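1/ Ich habe in den letzten Wochen vier Schreibprogramme für längere Texte getestet: Losari, Likard, Swai und Fendetti. Anlass war ein Handbuch, das bei mir inzwischen 921 Absätze hat und in einer normalen Textverarbeitung nicht mehr zu handhaben war. Ein paar Notizen dazu im Thread.

2/ Meine Anforderungen: Gliederung per Ziehen umstellen, Kommentare am Rand, Export nach DOCX und EPUB, offline nutzbar. Synchronisation ist schön, muss aber nicht sein. KI-Funktionen habe ich überall abgeschaltet und nicht bewertet.

3/ Losari. Läuft nur im Browser. Die Gliederung steht links, der Text rechts, mehr ist da zunächst nicht. Einarbeitung zehn Minuten. Kapitel verschieben geht schnell, auch bei großen Dokumenten. Fußnoten gibt es, aber sie werden pro Kapitel neu gezählt, und das lässt sich nicht ändern.

4/ Offline ist bei Losari Schluss. Man kann die zuletzt geöffnete Seite noch lesen, aber nicht mehr schreiben. Wer viel im Zug arbeitet, ist damit raus.

5/ Der kostenlose Tarif erlaubt 6 Dokumente. Für ein Handbuch reicht das, für einen Blog eher nicht. Archivierte Dokumente zählen mit, das steht leider nur in der Hilfe. 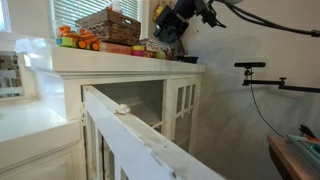
Weißer Schrank, eine Tür offen.

6/ Likard. Installiertes Programm für Windows und Mac, dazu eine App fürs Tablet. Speichert in einem eigenen Format, legt auf Wunsch aber bei jedem Speichern eine reine Textkopie daneben. Das habe ich sofort eingeschaltet.

7/ Likard arbeitet mit Karten. Jeder Abschnitt ist eine Karte, Karten liegen in Stapeln, Stapel ergeben Kapitel. Für Romane sicher gut. Bei einem Handbuch mit vielen kurzen Abschnitten wird es unübersichtlich. Die Listenansicht hilft, zeigt aber keine Kommentare an.

8/ Import meiner alten DOCX-Datei: Überschriften kamen sauber an, Tabellen wurden zu Fließtext mit Tabulatoren. Ich habe die Tabellen dann von Hand neu gebaut, das waren zwei Abende. Vorher also mit einem einzelnen Kapitel ausprobieren.

9/ Der EPUB-Export von Likard ist der beste im Feld. Inhaltsverzeichnis stimmt, Querverweise funktionieren, Bilder bleiben da, wo man sie hingesetzt hat. Silbentrennung auf Deutsch ist in Ordnung.

10/ Swai. Sieht aus wie ein leeres Blatt und will auch genau das sein. Markdown, Vollbild, Wortzähler, fertig. Zum Schreiben einzelner Kapitel ist das angenehm. Die Gliederung ist aber nur eine Sprungliste, umstellen heißt ausschneiden und einfügen.

11/ Der Wortzähler in Swai rechnet anders als die anderen. Dasselbe Kapitel hat in Losari und Likard 1341 Wörter, in Swai 1087. Nachgesehen: Swai lässt Überschriften, Listen und alles in Codeblöcken weg. Kann man so machen, man sollte es bei Zeichenvorgaben vom Verlag nur wissen.

12/ Kommentare kann Swai nicht. Es gibt einen Umweg über eine spezielle Klammerschreibweise, die beim Export entfernt wird. Im PDF hat das geklappt, im DOCX standen die Klammern noch drin.

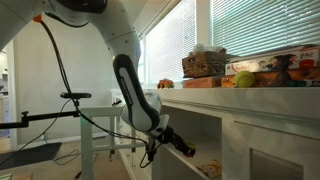

Roboterarm am Schrank, im Greifer etwas Kleines in Rot und Gelb.

13/ Fendetti. Das umfangreichste Programm der vier und auch das mit den meisten Menüs. Versionen vergleichen, Textbausteine, Glossar, Rollen für mehrere Autoren. Die Oberfläche ist auf Deutsch, einzelne Dialoge sind noch auf Englisch.

14/ Das Glossar ist für technische Texte sehr brauchbar. Man legt einen Begriff fest und trägt unerwünschte Varianten ein, die dann im Text unterstrichen werden. Ich hatte für dasselbe Bauteil drei verschiedene Wörter benutzt, ohne es zu merken.

15/ Nachteil: Fendetti ist langsam. Beim Öffnen des ganzen Handbuchs kann man Kaffee holen. Wenn man das Projekt in Teile zerlegt, geht es, dann funktionieren aber die Querverweise nur noch innerhalb eines Teils.

16/ Seit dem Update im April läuft die Suche spürbar schneller. Suchen und Ersetzen mit Platzhaltern gibt es jetzt auch, vorher musste man dafür eine Erweiterung installieren.

17/ Bezahlmodelle: Losari und Fendetti monatlich oder jährlich, Likard einmalig pro Hauptversion, Swai gegen freiwilligen Betrag. Preise schreibe ich nicht dazu, die ändern sich ständig und stehen auf den Seiten der Anbieter.

18/ Ich bleibe beim Handbuch vorerst bei Fendetti, wegen Glossar und Versionsvergleich. Kürzere Sachen schreibe ich in Swai. Für ein Buch ohne Tabellen würde ich Likard nehmen.

19/ Weil gefragt wurde: Rechtschreibprüfung haben alle vier. In Swai kommt sie vom Betriebssystem, die anderen bringen eine eigene mit. Schweizer Schreibweise lässt sich nur in Likard und Fendetti einstellen.

20/ Noch nicht getestet habe ich das gemeinsame Schreiben zu mehreren. Wer das mit Losari regelmäßig macht, kann gern hier drunter schreiben, wie gut es bei gleichzeitigen Änderungen im selben Absatz klappt.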